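Flimberg's tidying robot learns to ask "is that rubbish?"

I've been going on about the Flimberg lot to anyone who'll listen for a while now, so when they said they had a proper result to show I cleared my Sunday and got on the train. It was worth it! The short version is that the group has found a fairly simple way of getting a two-armed robot to tidy up soft, floppy, see-through stuff (carrier bags, packaging, bits of strap) without needing to be shown every single kind of bag there is. The longer version is below, with apologies to my editor, who asked for a short item.

First, why anyone should care. If you've followed household robots at all you'll know that cups are more or less fine. Blocks are fine. Boxes are lovely. Then you hand the thing a thin plastic bag and it all goes to pieces. A bag has no fixed shape, light goes straight through it, and the moment you touch it it becomes a different bag. Depth cameras hate it. They see the table underneath, or a bit of both, or nothing much, and the gripper closes on air two fingers' width above where it should be.

Seema Pal, who leads the work, has been stuck on this one for ages. When I first spoke to her in January she was quite gloomy about it. Her team had been doing what everybody does, which is to have a person steer the arms through the job again and again, record it all, and train a model to copy. It did work, up to a point. The robot got good at the bags it had met, in the spots where it had met them. Move the bag to a shelf, or scrunch it up a bit tighter, and it would hover about looking lost.

The new method is called Perar, and I had it explained to me twice over a very strong cup of tea, so I hope I've got it right. The people steering the arms still do the job by hand. What's changed is what they're asked to do before they grab. They give the bag a small nudge first, just a brush with the fingertips, and the recording keeps the few moments before and after. The model is then trained on two things at once: guessing how the picture will change when the bag is nudged, and choosing where to close the fingers. The first of those turns out to feed the second rather nicely. Things that move when you brush them are loose, and the way they move tells you where there's enough material to get hold of.

"We stopped asking it where the surface was," Seema told me. "It was never going to give us a good answer. We ask it what would come away in your hand."

I liked that a lot and wrote it down straight away.

Now the numbers, which I know some of you skip to. The team trained on 814 recorded clear-ups, all of them steered by people. Then they set the robot loose by itself on 225 fresh attempts with bags it hadn't met. With the nudge, 171 of those ended with the bag in the bin, or 76 per cent. The same model trained without it managed 99, which is 44 per cent. That's a big gap, and the bit that pleased me most is that both versions had the same number of recordings to learn from. Nobody simply threw more data at it.

It isn't quick, mind you. The nudge costs a little time on each go, and sometimes the robot nudges, thinks, nudges again, thinks some more, and you find yourself leaning forward in your chair wanting to do it yourself. I did say so. Omprakash Ahuja, who looks after the arms and writes most of the control code, laughed and said he'd had to start sitting on his hands as well.

Omprakash was the one who talked me through where it still goes wrong, and he was very open about it. Straps are a pain. A flat strap poking out from under a bag looks like an easy thing to grab, and the robot likes easy things, so it'll go for the strap and leave the bag where it is. Is the strap part of the rubbish? Does it belong to something you want to keep? A person would lift the bag and have a look. The robot doesn't do that yet, and teaching it to look underneath before deciding is next on the list.

Heaps are the other trouble. One bag on a table is a fair test, but two or three tangled together on a carpet is another job altogether, and those weren't in the 225 attempts. I asked whether that made the headline number a bit kind. Seema said yes, it probably did, and that the write-up says as much in its second paragraph. (I checked when I got home. It does.)

What the team did do, and I think it's to their credit, is get away from the bare white lab table. A good share of the recordings come from ordinary furniture with ordinary mess nearby, on carpet, with light coming in from wherever it likes.

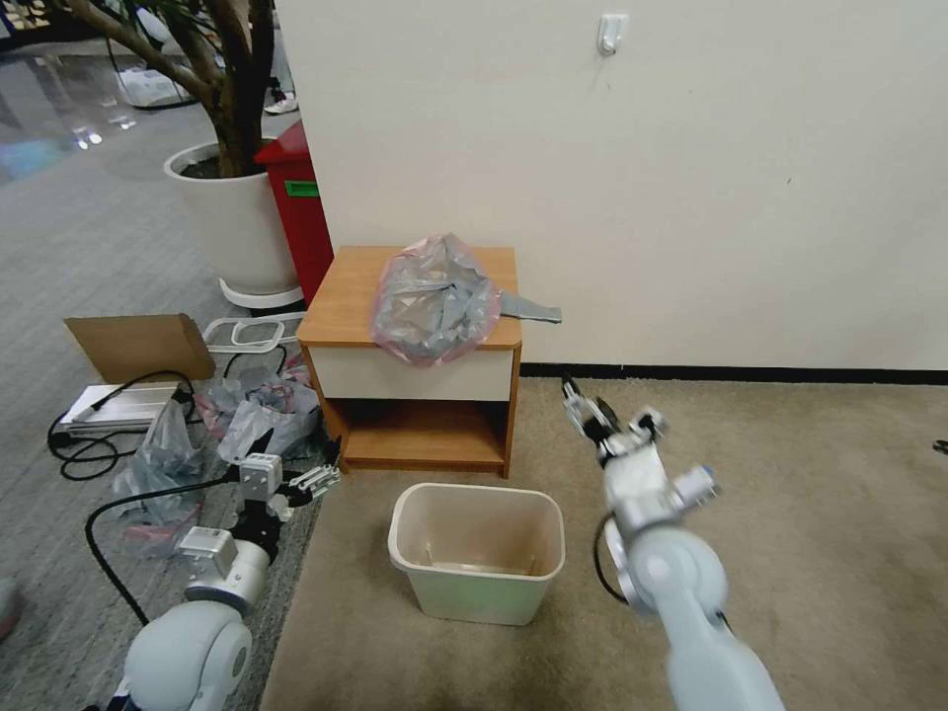

Having all that other stuff about matters more than you'd think. An earlier version, trained only at a clear table, kept getting distracted the moment there was anything in the background at all. Omprakash had a whole folder of its wrong guesses, and some of them are very funny, though he's asked me not to share them until he's written them up properly. Fair enough.

There's also the question of which hand does what. For now the choice of arm is left to the model, and it tends to pick whichever gripper is nearer. That's sensible most of the time. Where it falls down is when the nearer arm has to reach across something to get there, and I'm told the fix being tried is to have it imagine the nudge from both sides before it commits to either. Early days on that, so no figures yet, and Seema wouldn't be drawn on when there might be any.

A second group, at Maurya, has been trying the method on its own machine, which has different arms and a softer sort of finger. I rang them on the way home. They were friendly but careful. They say the nudge helps there too, though by less, and they suspect the soft fingers are partly to blame, as a soft finger brushing a bag moves it so gently that there's hardly any change for the model to learn from. They're going to try pushing a bit harder. I do enjoy it when the next step in research is pushing a bit harder.

As for getting hold of it, the recordings will be put out for anybody to use, under the name Flamar, along with the training code. The release will hold 751 of the 814 clear-ups. The rest are being held back because the people steering had their voices picked up on the sound track and would like that sorted out first. There's no release day yet. Seema's answer was "when the notes are readable", and having seen the notes I'd give it a little while.

One more thing I forgot to put further up. I asked if I could have a go at steering the arms myself, and they let me! I was dreadful. It's a strange feeling, a bit like doing up a coat button in oven gloves, and I dropped the same bag over and over before I got it anywhere near the bin. My attempts haven't gone into the training set, and Omprakash was very polite about why.

I'll be going back once they've got the looking-underneath part running. If you've got questions you'd like me to put to them, send them in the usual way, and please do put "Perar" in the subject line so I can find them again.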